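**Medport Cricket League Forum > Rules and Scoring > Declared innings on Saturday**

**estolora_scorer** wrote:
The league office is asked to clarify its ruling on the match between Estolora and Okar. Estolora declared at 219, and rain ended play with Okar needing 30 more. The match has been entered as an abandonment, with no bonus points to either side. Under the playing conditions, batting points earned before a stoppage should stand.
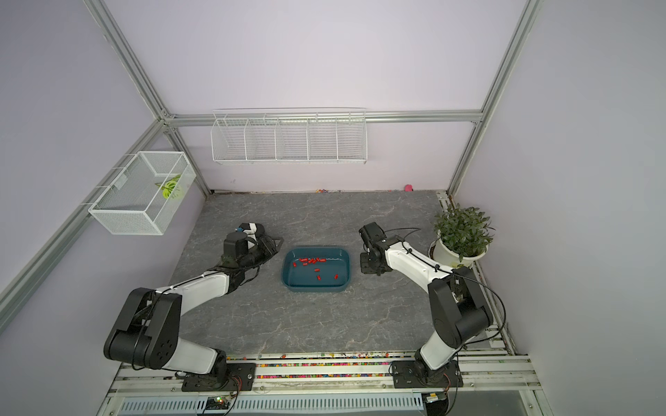

**okar_second_xi** wrote:
Our club does not share that reading. Batting points stand only when both sides have faced the minimum number of overs, and Okar had not. The same principle applies to the proposal for drawing replay dates by lot, which we support. A plain teal tub with small red pieces in it would serve for the draw, provided that both captains are present.

**Athanasiadis Ground Desk** wrote:
For the record, the umpires inspected the pitch twice and found the bowler's run-up at the north end unfit. The ground has no view on points.

**estolora_scorer** wrote:
The minimum applies to the result. It does not apply to points already scored. Our opener was left on 99 and accepts that, but the team's points are a separate matter.

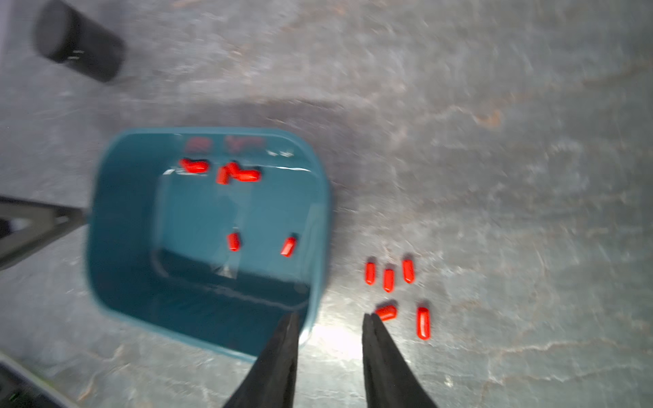 **league_office_medport** wrote:
The ruling is under review and clubs will be notified in writing. Replay dates will be drawn by lot this season. On the method, red pieces lying in the open at the bottom of a teal bin are too easily picked out by eye, and the office will therefore use folded slips in a covered bag. Clubs should send written comments before the November meeting.

**okar_second_xi** wrote:
Noted. We maintain our objection on the points and will submit it in writing.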